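Three weeks with Ara

A few people asked how things are going at work since the last post, so I'll write it down while it is still fresh.

For anyone new, I work in the test kitchen group at Midtbø. There are 11 of us on the floor. Until December most of my shift was laying out tables by hand: put the items down, write up the sheet, clear, start again. Now Ara does the clearing and a good part of the sorting, and I do what is left over plus a few jobs that didn't exist before.

The arm itself is no great mystery after the first couple of days. It is slower than I am. I can clear a table in well under a minute and Ara needs several, but Ara doesn't stop for lunch and doesn't get a sore back from leaning over. Leif Magnusson, who set up the new rota, went for one person per two tables, and on most days that works.

What has changed most is the kind of tired I am at the end. I used to go home with aching shoulders. Now it's my eyes. You stand and watch, and you have to keep watching, and then you step in for a dropped cup and step out again. I did 23 resets on Friday and walked very little.

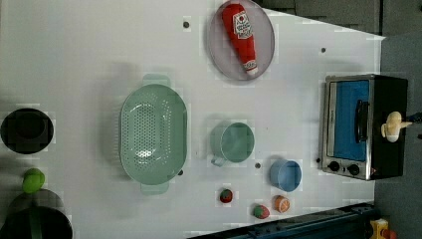
One of the mixed tables: ketchup on the plate, colander, cups, strawberries and the toaster oven.

The mixed tables are the ones I like. The layout is left to us, so there is still a bit of judgement in it. Small round things are harder than you would think, and anything lying across the rim of a plate takes planning. I keep my own notes on which layouts cause trouble, and those now get read out at the morning meeting. My old sheets went straight in a folder.

The scheduling side is handled by a program called Governess. The name was there before I was. It tells you which table is next and how long you have, 15 minutes as a rule, and it does not care if you are halfway through a cup of tea. We asked for a pause button and got one last week. It has made more difference to the mood than anything else so far.

Two people from the late shift have moved over to Lokum, the packing side. They were asked and they said yes, but I miss having them here, and the late shift is very quiet now. The pay has stayed the same for the rest of us. There is talk of a training course in the spring with 18 places, open to both sites, and I have put my name down for it.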